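**Zekero liefert nicht mehr an Feldpostadresse?**

**kradmelder29:** Moin, wollte mir die Koffer für die Galtwood bestellen, Lieferung an die Feldpost. Letztes Jahr gratis, jetzt im Warenkorb plötzlich 29 Euro Versand. Weiß wer was?

**m_krasniqi:** Ist seit August so. Frei Haus nur noch ab 702 Euro Warenwert. Steht ganz unten in den AGB, sehr klein.

**kradmelder29:** Super. Koffer kosten 1529 der Satz, müsste also drüber sein??

**Simko_V:** Zählt nur Zubehör von denen selbst. Koffer sind von Mikuš, also Fremdware. Hatte ich auch, 2 Mails hin und her, nix erreicht.

**m_krasniqi:** Stimmt so nicht. Fremdware zählt mit, aber der Rabatt für Soldaten darf nicht drin sein. Entweder oder. Hab im Frühjahr ne komplette Auspuffanlage so bekommen, versandfrei.

**Simko_V:** Frühjahr war vor der Umstellung...

**isla_c:** Bestellt doch bei Daluma, die schicken auch an Feldpost. Dauert halt, roughly drei Wochen bei mir. Und Rücksendung selber zahlen

**kradmelder29:** Daluma hat die Koffer nur in schwarz matt. Will silber. Ruf morgen mal bei Zekero an, meld mich dann

**Simko_V:** Viel Glück mit der Warteschleife. Vor 10 Uhr probiern

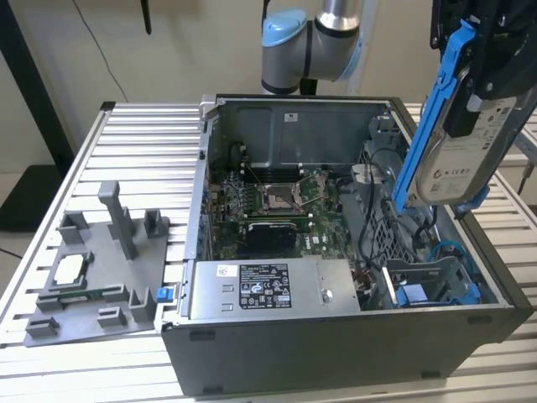

und Kundennummer bereithalten, sonst fliegst gleich wieder raus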